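Moving my notes out of Brilulier

I finished moving my notes out of Brilulier in February. It took most of the month, working in the evenings, and I said I would write up how it went because Rocío Valdebenito has the same move ahead of her and keeps asking.

The count at the start was 3,007 notes. The oldest ones go back to my first job and have no titles. A lot of them are one line long. Brilulier will export everything in one go, but only in its own archive format, and the archive is a single file with the notes packed inside as a kind of rich text. The attachments go in a separate folder with numbers for names.

I wanted plain text files in folders, one file per note, with the creation date kept. I didn't care much about bold and italics. I did care about links between notes, and that was where most of the work went.

What I tried first

There is a converter called Gillo that reads the archive directly. It runs from the command line and has few options. You give it the archive and an output folder, and it writes the files. On my laptop it stopped at around 2,000 notes with a message about an unexpected tag. I split the archive in two and ran each half, and the second half stopped again.

Inna Stetsiuk told me to run it with the strict setting off. With that, it got to the end and wrote a log of the notes it had skipped. The log had 421 entries. Nearly all of them were notes with tables in them, and the rest were web pages I had clipped years ago with the page's own markup still inside.

I looked through the clipped pages and deleted most of them. The sites are gone, and so is whatever I wanted from them. For the tables I wrote a short script that pulls out each cell and puts tabs between them. The columns don't line up if you open the file in a narrow window, but the text is all there and search finds it.

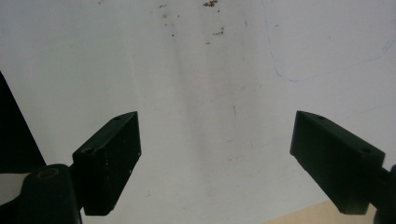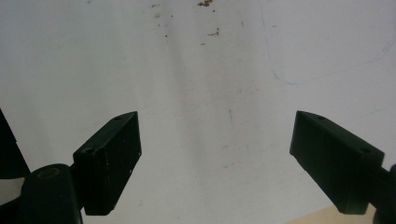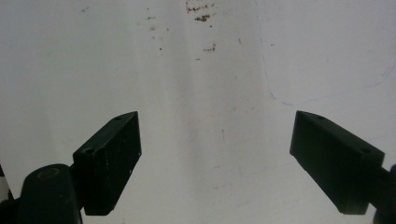
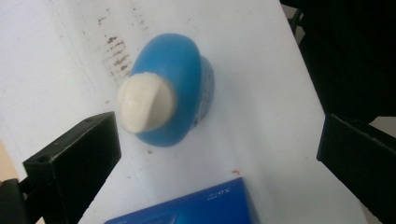

Links between notes

Brilulier doesn't link notes by title. It uses a long internal ID, and the converter leaves that ID in the text as is. So after the conversion I had files full of strings of letters and digits that pointed at nothing.

The fix is a lookup table. Gillo can write one if you ask for it, with the ID in the first column and the new file name in the second. I missed this the first time and had to run the whole conversion again. After that it was a plain find and replace over the folder:

1. Read the table into memory.
2. Open each note and look for anything shaped like an ID.
3. If it's in the table, swap in the file name.
4. If it isn't, leave it alone and print the name of the note.

Step 4 printed 30 notes. They linked to things I had deleted in Brilulier long ago, so I took the links out by hand.

One thing to watch for: if two notes have the same title, the second one gets a number on the end of its file name. Make the table after the files are written and don't rename anything in between. I renamed a folder halfway through and lost an evening to it.

Dates

The creation date is in the archive but the files get the date of the conversion. I put the real date at the top of each note as the first line. Ilir Vukčević sets the file's own date instead, and his way looks nicer in a file list, but it's easy to lose when you copy things to another disk.

Where the notes are now

They're in a folder that syncs with Sirko, and I edit them in whatever editor is open. Search is slower than it was in Brilulier. I miss the tag list on the left – I haven't found anything I like as much, and for now I type tags with a plus sign and search for those.

I'm keeping the Brilulier account until the subscription runs out, mostly for the attachments, which I still have to sort. The numbered file names can be matched up with the same kind of table. Rocío, I'll send you the scripts when I've taken my own folder names out of them.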